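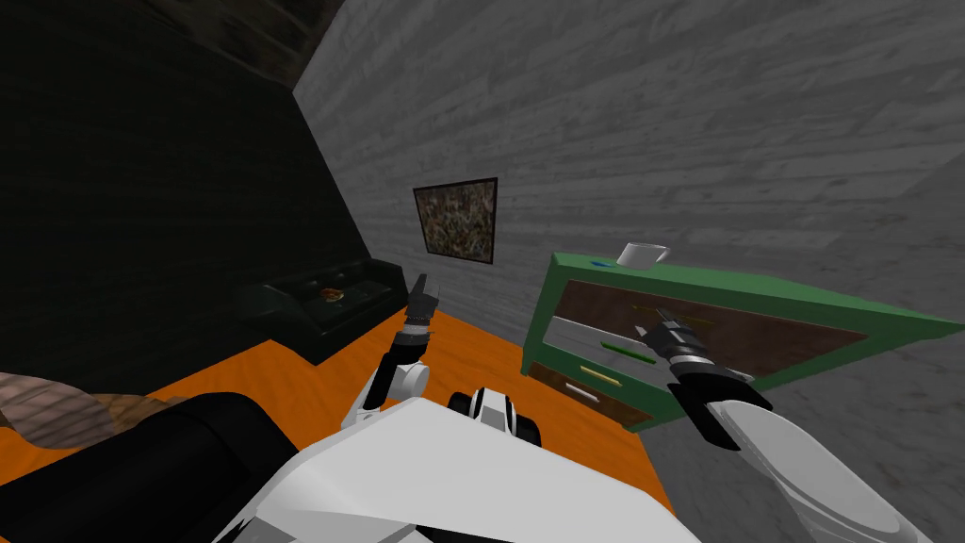
Black sofa under the small speckled painting, gray plank wall behind.

How to put sleeping garrisons in your mission (so your server stops crying)

Posted Feb 24, 2019

I've had a bunch of messages asking how I got so many enemy squads onto the Lalska map without the whole thing turning into a slideshow. The short answer is caching. Groups that are far away from every player get put to sleep, and they wake up when somebody wanders close enough to matter. The script I use for it is Dirent, and it's really not hard to set up once you know the two or three places where it bites you!

I'm going to assume you can already place units in the editor, save a mission and find your mission folder. If you've never opened the init file, go read a beginner guide first and come back, I'll still be here.

What you need

The Dirent script folder (grab the latest one, the older one has a bug with vehicles)
The Vanhove editor add-on, for the layers panel
A plain text editor
A mission with at least three or four enemy groups in it, so you have something to test on

Step 1: Get your groups onto their own layer

Open the mission in the editor and make a new layer. I call mine garrison_sleep, you can call yours whatever you like as long as there are no spaces in the name. Drag every enemy group you want cached into it. Drag the GROUP icon, and leave the single soldiers alone. If you drag soldiers one at a time, the squad leader can end up on a different layer than his guys, and then he goes to sleep and they stand there with no orders. I lost an entire evening to that one.

Leave these out of the layer:

Anybody the players have to kill or capture for an objective
Helicopter and plane crews
Mortar teams, if you want them firing from far away

My Lalska mission has 1,962 placed objects in it, and most of those are sandbags and fences and junk. You don't need to cache that stuff. Props that just sit there cost very little compared to a soldier who is thinking about where to walk next.

Step 2: Copy the script in

Drop the whole Dirent folder into your mission folder, right next to the mission file. Then open your init file and add a line that runs the Dirent start script on the server only. The readme has the exact line, so copy it from there – don't type it by hand, because it wants the layer name in quotes and a pair of brackets that are really easy to miss.

The main script is 326 lines long and you only have to care about the settings block at the top. Please don't go fiddling further down until you've had it running once with the defaults.

Step 3: Pick your wake distance

This is the setting that decides whether your mission feels good. Too short and squads pop in right in front of people. Too long and you've saved nothing, everybody is awake all the time anyway.

I use 570 meters for infantry on Lalska. It's a hilly map with a lot of trees, so you rarely get a clean view further than that. On a desert map I'd go a good bit higher, and if your players love sniper rifles, go higher again. There's a separate number for vehicles and I just double the infantry one.

Also set the sleep distance a little larger than the wake distance. If the two are the same, a player standing right on the line will make a squad blink on and off like a bad porch light (ask me how I know).
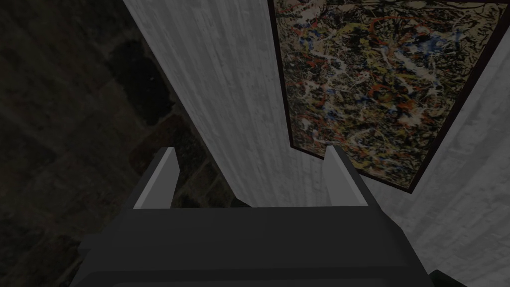

Step 4: Test it alone first

Turn on the debug option in the settings block and preview the mission. You should get a little message in the corner each time a group wakes up or goes to sleep. Walk toward your nearest group, wait for the wake message, then back off until you see the sleep one.

A few things worth trying while you're in there:

Kill two guys in a squad, walk away until the rest go to sleep, then come back. The two should still be dead. If they're alive again, you've got the old version of the script.
Drive in fast. If the squad isn't standing in position by the time you arrive, bump the wake distance up a bit or shorten the check interval.
Fly over. Dirent ignores players above a certain height unless you tell it otherwise, and that surprises people.

Step 5: Test it on a real server

A preview on your own machine will lie to you. I rent a small box from Drulteck and put every version up there before anyone else touches it. With 20 players on, the first Lalska build was miserable, and after caching it was smooth enough that folks quit complaining and went back to crashing trucks into each other.

Watch for two things on the server. First, groups waking up for players who are still in the lobby or dead and spectating. There's an ignore_spectators switch for that, and it's off by default for some reason. Second, anyone who joins late. If they see sleeping soldiers as statues, your start line is running on the clients as well, so go back to step 2 and check it.

If your waypoints break

Patrols sometimes forget where they were going after a nap. The fix that works for me is to end every patrol with a cycle waypoint, and to put the first waypoint a few steps away from where the group starts. Groups holding buildings don't have this problem, they just stay put at their windows.

If you're using a headless client, turn off any script that moves groups over to it until after Dirent has started. I put a short delay on mine. I'm hoping to get a proper headless version of the mission up in March, and I'll add the settings to this page when I do.

Post your settings block in the comments if you get stuck, and tell me which map you're on!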